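우클리 마을 공동 텃밭 모임 6월 정기 회의록

시간: 저녁 7시 10분 ~ 8시 50분
장소: 헤들룬드 회관 2층 작은방
진행: 코리나 마테이 (Corina Matei)
기록: 씨앗 나눔 담당
참석: 회원 대부분 참석, 온실조는 물 주고 오느라 7시 반쯤 합류

1. 지난 회의 내용 확인

5월 회의록은 고칠 곳 하나만 빼고 그대로 통과되었습니다. 퇴비장 옆 빈 이랑에 심기로 한 것은 근대가 아니라 아욱입니다. 기록자가 잘못 들었습니다. 그 아욱이 벌써 손바닥만 하게 올라왔다고 하니 다음에 오실 때 꼭 한번 보고 가세요!

2. 봄 작물 결산

올봄은 정말 대단했습니다. 감자는 아직 캐기 전이지만 상추와 시금치, 완두만 합쳐서 145킬로그램이 나왔고, 작년 같은 기간의 102킬로그램과 비교하면 다들 박수가 나올 만했습니다(실제로 박수를 쳤습니다). 완두조에서는 품종을 바꾼 덕이 크다고 보았고, 상추조에서는 4월에 비가 고르게 온 덕이라고 했습니다. 이 문제로 꽤 오래 즐겁게 다투다가, 내년에 두 품종을 나란히 심어 보기로 했습니다.

시금치는 마지막 이랑에서 꽃대가 일찍 올라와 일부를 버렸습니다. 가을에는 씨 뿌리는 날을 두 번으로 나누자는 의견에 모두 찬성했습니다.

3. 물 주기 당번과 빗물 통

루르니코 쪽 밭은 오후 볕이 세서 아침 물만으로는 7월을 넘기기 어렵다는 이야기가 나왔습니다. 당번을 아침과 저녁 두 번으로 늘리고, 저녁 당번은 해 지기 한 시간 전에 시작합니다. 빗물 통은 지금 있는 500리터짜리 하나에 300리터짜리 하나를 더 들이기로 했습니다. 놓을 자리는 공구 창고 북쪽 벽으로 정했습니다. 남쪽 벽도 후보였지만 물에 이끼가 금방 낀다는 반대가 있었습니다.

호스 연결부에서 물이 새는 건은 온실조가 맡습니다. 고무 패킹만 갈면 될 것 같다고 하고, 안 되면 7월 회의에서 다시 이야기합니다. 호스를 쓴 뒤에는 꼭 감아서 걸어 주세요. 딸기 모종이 두 번이나 깔렸습니다.

4. 수확물 나눔

매주 남는 채소를 회관 현관에 내놓는 나눔대 이야기가 길었습니다. 반응이 아주 좋습니다! 지난달에는 아침에 내놓은 상추가 점심 전에 다 나갔고, 완두를 처음 까 봤다는 아이가 다음 주에 할머니 손을 잡고 또 왔다고 합니다. 코리나 씨는 이 나눔대가 올해 모임에서 제일 잘한 일이라고 했고, 기록자도 같은 생각입니다.

개선할 점도 몇 가지 정했습니다. 잎채소는 흙을 한 번 털고 내놓습니다. 씻어서 내놓자는 의견도 있었으나 금방 물러진다는 경험담이 많아 씻지 않기로 했습니다. 이름표에는 채소 이름과 수확한 날을 적고, 낯선 채소에는 간단한 조리법도 한 줄 붙입니다. 콜라비 조리법은 벌써 다섯 가지나 들어왔습니다.
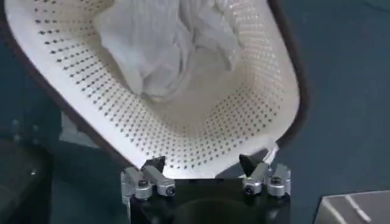
나눔대를 여는 시간은 아침 9시로 통일합니다. 이제까지는 조마다 제각각이라 늦게 오신 분들이 빈손으로 돌아가는 일이 있었습니다. 남은 채소는 오후 5시에 그날 당번이 거두어 욘덴 경로당으로 보냅니다. 경로당 부엌에서는 호박과 가지를 특히 반긴다고 하니, 여름 작물이 나오면 그쪽 몫을 넉넉히 떼어 두기로 했습니다.

5. 여름 작물 계획

토마토는 지난해보다 한 이랑 늘립니다. 방울토마토를 더 심자는 쪽과 소스용 길쭉한 품종을 심자는 쪽이 팽팽했는데, 거수 결과 소스용이 두 표 차이로 이겼습니다. 진 쪽에는 온실 입구 화분 자리를 드리기로 해서 모두 웃으며 마무리했습니다.

가지와 고추는 예정대로 갑니다. 옥수수는 처음 해 보는 작물이라 기대가 큽니다. 한 줄로 길게 심으면 꽃가루받이가 잘 안 된다고 하여 네모나게 모아 심습니다. 심을 자리는 루르니코 쪽 밭 끝, 울타리에서 두 걸음 떨어진 곳입니다. 바질은 토마토 사이사이에 넣고, 남는 모종은 집에 가져가셔도 됩니다.

6. 8월 맛보기 잔치

토마토가 한창일 때 회관 마당에서 잔치를 엽니다. 작년에 비 때문에 못 해서 올해는 다들 벼르고 있습니다! 손님은 약 300명으로 보고 준비합니다. 음식은 조별로 한 가지씩 맡고, 접시와 컵은 집에서 가져오는 것을 원칙으로 합니다. 토마토 품종 맞히기 놀이는 코리나 씨가 문제를 내는데, 힌트는 절대 주지 않겠다고 합니다. 비가 오면 2층 큰방으로 옮깁니다.

7. 기타

- 공구 창고 열쇠가 하나 모자랍니다. 주머니를 한 번씩 확인해 주세요.
- 퇴비장에 감귤 껍질을 너무 많이 넣지 말아 달라는 부탁이 있었습니다.
- 달팽이 퇴치법은 의견이 많아 7월 회의 첫 안건으로 올립니다.
- 새로 오신 두 가족을 환영합니다. 이랑은 퇴비장 옆 아욱 다음 자리입니다.

다음 회의는 7월, 같은 장소에서 저녁 7시에 엽니다. 간식은 완두조가 준비합니다.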